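The Woman Who Mends Other People's Chairs
Jun 14, 2023

The workshop is at the back of a former feed store in Plotitcombe, past a tire place and a row of mailboxes. There is no sign. Customers find it by phone, or by asking at the hardware store, where they are told to look for the green door and go in without knocking.

The owner has been reseating chairs there for 19 years. She works in cane, rush and Shaker tape, and now and then in splint, although she says splint is hard on her thumbs and she puts those jobs off until the weather cools. She agreed to talk as long as her name stayed out of it. She has a waiting list already and doesn't want a longer one.

She didn't grow up around furniture. Her first job was in the billing office of a dental supply firm in Drirnham, and she stayed there until it closed. The chairs came from her mother-in-law, who had six of them in the basement with the seats gone.

"She was going to put them out with the trash," she said. "I asked if I could have two. She said take six or take none. So I took six, and they sat in our hallway for a winter and everybody walked into them."

She learned from a library book and ruined the first seat. The second one she finished, and it sagged. By the fourth she had worked out that she had been soaking the cane too long. All six chairs are now in her kitchen, including the one that sags, and she has never redone it.

Most of what comes in today is hand-caned dining chairs, the kind with a row of holes drilled around the seat frame. The pattern has seven steps. Two layers run front to back, two run side to side, and then the diagonals go through in each direction. The last step is a binder strand that covers the holes. A plain seat takes her two days if she isn't interrupted, and she usually is.

"People think the weaving is the slow part," she said. "Cleaning out the holes is the slow part. Somebody in the past has always glued something in there. I've dug out glue, toothpicks, golf tees. One chair had every hole filled with candle wax."

She charges by the hole. It is the common way to price the work, and customers are often surprised by it. They send her a photo and ask for a figure, and she writes back asking them to sit down with the chair and count. Some of them never reply. The ones who do, she said, tend to bring the chair in the same week.

She does not do pressed cane if she can avoid it. That is the sheet material that comes already woven and is held in a groove with a strip of reed called spline. She has nothing against it, but getting the old spline out can chip the wood, and then she has a repair on her hands that she didn't quote for. When a customer insists, she makes them look at the groove with her first.
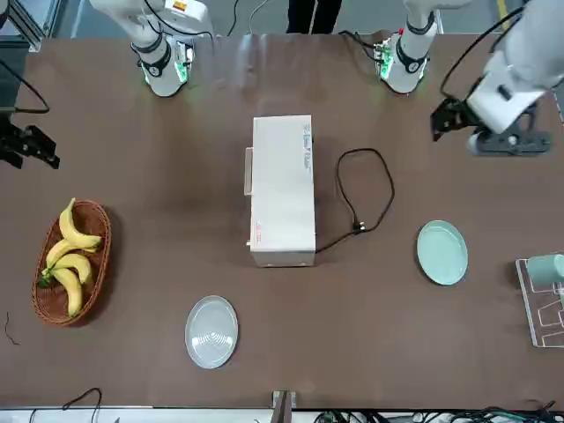
What ruins a cane seat faster than anything else? "Kneeling on it," she said. "People use a chair to change a light bulb, and they put one knee down first. All the weight goes on one small spot. A seat that would have lasted another 20 years goes right there."

Dry air is the next worst thing. Cane comes from the outer skin of the rattan vine, and it gets brittle in a heated house. She tells people to turn the chair over a couple of times each winter and wipe the underside with a damp cloth. The top surface is glossy and takes in very little water, so wiping it from above does almost nothing. She also tells them not to put a chair next to a radiator, and she said most of them go home and put it back next to the radiator.

Rush is a different business. The natural kind is made from cattail leaves twisted together as the weaver goes, and she did it for a few years with leaves she cut herself from a pond outside town. They have to be cut late in the summer, dried in the dark, and then dampened again before use. She stopped when the pond was fenced. Now she uses paper fiber rush for nearly everything and buys it by the coil.

"I was snobby about paper for a long time," she said. "Then I reseated a set of eight for a family with four boys. They're still fine. I see those chairs every Thanksgiving because I got to be friends with the grandmother, and they're fine."

Her materials used to come from a shop in Drirnham that also sold basket supplies. When it shut, she switched to a mail-order firm called Ustier, which sends cane in hanks coiled up and tied in the middle. She goes through each hank when it arrives and pulls out the strands that are too thin or have a bad joint. The rejects go into a bucket and get used for tying up tomatoes.

The year she remembers best is 2000, before she had the workshop and while she was still doing chairs at night in the hallway. A restaurant named Yimyam was opening near the bus station, and the owners had bought 50 bentwood chairs at an auction without looking underneath. Most needed new seats. She said yes before she had thought about where they would go.

"They went in the garage, the hallway and my sister's porch," she said. "I did them in batches of five. My husband drove them over in a borrowed van, and every time he came back he'd had a free lunch and I hadn't."

The restaurant paid her on time. It lasted six years, and when it closed she bought back four of the chairs. Two are in the workshop for customers to sit on while they wait. The other two she gave away to a neighbor who had admired them.

It was that job that made her think the work could be more than a hobby. She kept the billing job a while longer all the same. When the office closed she took the feed store space on a six-month lease, expecting to be out of it by spring. The rent then was low enough that she didn't have to be busy every week. It is now 550 dollars a month, and she said she can still cover it, but a slow stretch like the one this March makes her look at the calendar more than she would like.

She has taught a few people. She used to offer a Saturday class and found that most students wanted to finish a seat in one sitting, which can't be done by a beginner. Now she takes one learner at a time, and they bring their own chair and come back until it's finished. The last one took five months. He missed a lot of weeks during basketball season.

Asked what she looks for in a student, she thought about it for a while. "Somebody who can undo things," she said. "You find a mistake four rows back and you have to take out the four rows. Some people can't stand it. They want to know if it'll show. Of course it'll show."

She has made that mistake herself. A rocker came in last year with a wide seat and a curved back, both caned, and she got as far as the second diagonal on the back before she noticed she had gone over where she should have gone under. On a seat that is right, the diagonal strands slide easily into the corners of the little squares. On one that is wrong they catch and fray. She had felt it catching and kept going, since it was late in the day and she wanted to be done.

"I cut it all out the next morning," she said. "I was so mad I didn't charge for the back."

There are jobs she turns down. She won't put a new seat on a chair with loose joints until somebody has reglued it, because the cane pulls tight as it dries and can rack a weak frame out of square. She won't stain new cane to match old. Customers ask for that often, usually when they have had one chair out of a set redone and it looks pale beside the others. She tells them to wait. Cane darkens with light and handling, and after a few years the new seat is close enough that most people have to think about which one it was.

Unclaimed chairs are a bigger nuisance. She has a corner of them, all finished, some with tags so faded that she can't read the phone number. She used to call and call. Now there is a line printed on the ticket that says a chair left for a year may be sold, and she has sold only one. The customer came in for it eight days later. She gave him the money, less her fee, and he seemed happy with that.

She is 67 and plans to keep going while her hands hold up. In the mornings she runs them under warm water before she starts, and she has given up doing the fine sizes of cane two days in a row. Her doctor suggested a brace. She wore it for a week and found that she couldn't feel the strand.

The chair on her stand that afternoon was a small one, a child's rocker with a rush seat, brought in by a woman whose grandfather had made it. The old rush had been painted at least twice. She had it half cut away and was saving the pieces of cardboard stuffed inside, which had printing on them from a box of soap.

"I always give them back what I find," she said. "One lady got a dime and a baby tooth."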